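Flaston Tide Words

A word list of 1222 entries, gathered from people who fish, sail or just muck about on the water near Nenarholm. I love this stuff, and I hope you find a favourite in here too!

What's in it
words.csv: headword, meaning, who said it, village
notes.txt: spelling quirks (please read it before sorting, the accents matter)

Edeltraud Vogler recorded 56 speakers over two winters, and Weidong Cao typed up every tape. Colour words for mud alone fill 25 rows, which still makes me grin.
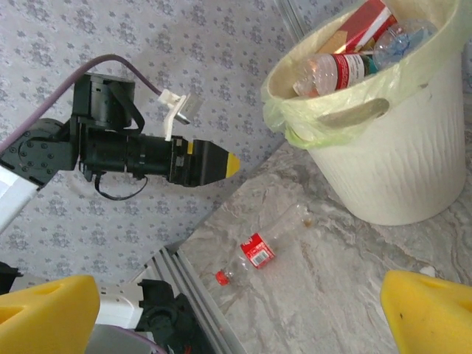
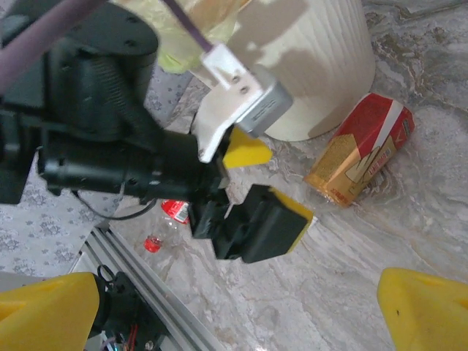

Known gaps
Village is blank for most of the Meng tapes. Version 2 will fix that, plus the doubled rows under "slack". Spotted a mistake? Open an issue and tell us how your gran said it.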